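Honditz Stone Care: Frequently Asked Questions

Sealing, cleaning and repair of marble worktops 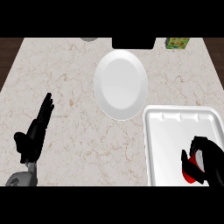
These answers apply to polished and honed marble installed indoors. For granite, quartzite or engineered quartz, use the sheet that came with your slab. Terms used below are the same as on the job ticket.

Does marble need to be sealed?
In most kitchens, yes. Marble is porous, and an impregnating sealer slows the rate at which liquids enter the stone. It does not form a film and does not change the finish. Very dense marbles may take up almost no sealer, in which case a second coat is wasted.

How do I know when to reseal?
Put a spoonful of water on a clean, dry area and leave it for 15 minutes. Wipe it off. If the stone underneath has darkened, reseal. Test near the sink and next to the cooktop, where sealer wears fastest. The center of an island can go years longer.

Will sealer prevent etching?
No. Etching is a chemical reaction between acid and the calcium carbonate in the stone. Lemon juice, vinegar, wine and many bathroom cleaners will etch sealed marble just as they etch bare marble.

What is the difference between an etch and a stain?
A stain is darker than the surrounding stone and sits below the surface. An etch is a dull spot, usually lighter, and can be seen best at a low angle against a window. Stains are drawn out with a poultice. Etches have to be repolished or rehoned.

What should I clean with day to day?
Warm water and a pH-neutral stone soap. Rinse and dry with a soft cloth. Do not use powdered cleansers, melamine sponges or anything sold as a descaler.

How do I remove an oil stain?
Mix baking soda and water to a thick paste. Spread it a quarter inch deep over the stain, cover with plastic wrap and tape the edges. Leave for 24 hours, remove the wrap and let the paste dry fully before scraping it off with a plastic scraper. Old oil may need three or four rounds.

Can I put hot pans on it?
Use a trivet. Marble itself tolerates moderate heat, but sudden local heating can open an existing fissure, and resin fills may yellow.

Is a vein the same as a crack?
No. Veins are mineral deposits formed with the stone. A fissure is a natural separation, often following a vein, and is not a defect under our terms. A crack has a gap or a step that catches a fingernail. Send us its length and its distance from the nearest cutout.

What does rehoning cost?
The minimum visit is $299 and covers one continuous top up to 19 square feet. Travel beyond the Fastville service area is billed separately. Seams, edge profiles and backsplashes are quoted on site.

Who does the work?
Site visits are scheduled by Brijesh Tyagi. Crack and seam repairs go through Krešimir Leka at the Stedum shop.

How soon can I use the top after sealing?
Keep it dry for 24 hours. Full cure takes 72 hours at room temperature.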